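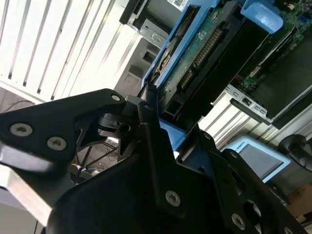
Trying to decide on the Drolano bench arm for server teardown. Subscription, not purchase, they bring the arm and the training fixture and you pay monthly. We do refurb, mostly 3.5 drives out of rack chassis, up to 200 on a bad day, two people pulling them by hand and both of them have sore thumbs. My worry is the caddy. Ours are the blue plastic kind, with a wide tab at one end, and you need to get right in at the edge of the drive to do anything, with the green board and the gold pins sitting there bare next to your tool. Black fingers on that thing look chunky for the job. Has anybody run it on real chassis and not just on the fixture? Does it hit the board side?

More info so people don't have to ask. Small shop, one bench free, 144 bays waiting on shelves as of this morning. Sales rep was nice but every answer was "the model improves with your data" and I don't know what that means in money. I also don't get what you're paying for the first month. Do they teach it or do we?

Also looked at Kamonon, cheaper, but they want parts loaded in a tray first and that's half the work right there. Isa quoted me for a suction cup thing, no good for caddies, passed.

Thanks in advance, will check back tonight.
Posted by Nhyira Appiah

3 replies, sorted by oldest

Yaowalak Boonchu

We've had one since April. Short version, yes on drives, maybe on memory, no on CPUs yet.

Long version. You teach it. They come for the install, get the camera on the wrist lined up, show you how to drive it by hand, then they leave and you do the same pull over and over while it records. Somebody from support looks at your recordings and trains on their end. So the first month you are paying to work for them a bit, that's how it felt to me. Ask for the first month at half price. We got it, not on the website anywhere.

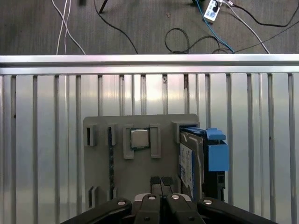 Start with the upright fixture and stay there longer than you want to. Seriously. We got bored and moved to a real chassis after seven days, and had to go right back. On the fixture the drive is always in the same place. In a chassis you have cables and sheet metal and the next bay over, and it got lost the moment we put in a different model. What worked was going back and moving things a little between takes. Drive in a bit crooked, lights off on one side, different drives in the same caddy. Boring afternoon but it made a big diffrence.

On the board side thing, ours did touch it twice early on. No damage I could find, both drives passed after. Both times it was my fault, I was driving it in too steep by hand and it learned steep. If you come in sloppy it will come in sloppy. Slow down, stop just short, then close. Delete bad takes the same day, you won't remember which ones later.

Fingers are chunky, yes. You get used to it. The grip pads are the part that wears and a set is 62 dollars from them. Buy two sets. I tried cutting my own pads from a rubber mat, don't, they peel and then you have rubber in somebody's server.

Stuff I'd ask the rep before signing:

Who owns the recordings. Ours are shared by default, you have to opt out in writing.
What happens when it stops in the middle of a pull. Ours just freezes and holds on. You go let it loose by hand.
How long for a new chassis type. They told us "days". Was closer to three weeks.
Is pad replacement in the monthly. It isn't, but make them say it.

Speed, it's slower than a person. Don't buy it for speed. We put it on in the evening and it does one row while we do the paperwork. Somebody has to be in the room, our insurance says so and I'd want that anyway.

Kaewsai

never used this one but have the older arm from a diffrent company and imo all of these are the same, the demo looks great and then you are babysitting. two people with sore thumbs, get them a pry tool. cheap, works. that's my 2 cents

Nhyira Appiah

@Kaewsai they have pry tools lol. thumbs still hurt. But fair on the babysitting, that's the thing I'm scared of.

@Yaowalak thank you, very useful. Did not know about the half price month, will push. What did you mean maybe on memory? We get a fair amount of RAM and that's better money than drives for us. If it could do just the latches I'd sign tomorrow.

Yaowalak Boonchu

Memory, ok. It's the latch that gets you. The stick itself is fine once the latch is open, but you have to put a fingertip on a small piece of plastic and push it without leaning on anything next to it. We practiced it plenty, opening and closing, before trying to pull anything.
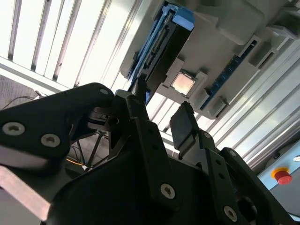

I'd split it into two skills and teach them separate. Latch open, back off, done. Then the pull as its own thing. When we recorded it all in one long take it would skip the latch and just yank. Support said the same when I finally wrote them, would have been nice to hear that on day one.

Right now I let it do latches and I pull the sticks myself. Saves the thumbs, which is what you're after. On pulls it still drops one now and then so I keep it off the expensive stuff. CPUs I gave up on for now, tried a few, too nervous.

One other thing, keep the emergency stop where your hand already goes. We had ours on the far side for the first week, dumb, had to reach past the arm. Moved it.

And clamp everything down. If the board can shift even a little when the finger pushes, all your takes are slightly wrong and you'll spend a week blaming the software. Ask me how I know.

If you want, message me your chassis models and I'll tell you if we've done any of them. Can't share the recordings, but can tell you which ones were a pain.

Nhyira Appiah

Latches only would work for us. Sending you the list now, it's long sorry. Calling the rep after lunch about the first month and the opt out, will post what they say.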